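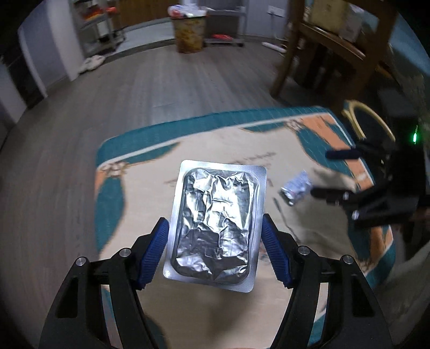

Sunday, March 10, 2024

Day 23 of the dye vat and I'm finally writing things down properly, because Macarena Sarmiento asked me what ratio I used in November and all I had was a coffee ring and the word "lots." So! New habit. The walnut hulls from the Bilham tree have been soaking in the big crock since mid-February and the liquor is as dark as it's going to get. I strained it through old muslin this morning (twice, the first pass was full of grit) and got a little under what I'd hoped for. I've been putting back small amounts of mordant in single doses, and those foil-sealed blister trays are the right idea for it: a measured bit in each pocket, sealed until you want it. Mine are in jam jars with masking tape, and the tape falls off.

Wool first. I did 216 g of the Tikov yarn, the scratchy two-ply, in four skeins. Alum in three of them, nothing in the fourth. Simmered for 50 minutes and then left to cool in the pot. The bare skein took the color just fine, a warm tan, and I like it best of the lot. Walnut doesn't need alum and I knew that, but I always want to see it again. The alum ones came out closer to toffee, with one streaky patch where I'd tied the skein too tight. Loose figure eights next time, four ties, cotton string. Write it on the wall.

Then I got greedy and tipped a splash of iron water into what was left — too much, I think, I was pouring from the jug and talking at the same time. The sample went from brown to nearly black in 30 seconds. Pretty, but the fiber feels harsh now and I wouldn't knit with it. Half that amount, and weigh it, please, future me.
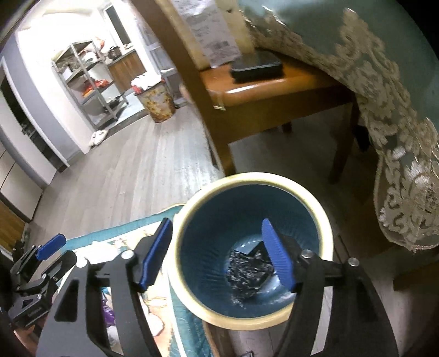

Trash bin with a black bag at the bottom.

Spent hulls go out to the far end of the yard, well away from the tomato bed. They stain everything, including the path, my left thumbnail and one of the Nasution spoons (sorry, Macarena, I'll replace it).

Still to try: the linen scraps from Surnano. Plant fiber is a whole other thing and my last go at it washed out to the color of weak tea. I want to do a proper tannin bath first, overnight, then alum, then into the walnut at low heat. Also want a strip of each sample taped in the south window with half of it covered by card, to see what the sun does by summer.

Vat's back in the crock with the lid on. Smells like a pond. Skeins are on the rack, don't move them please.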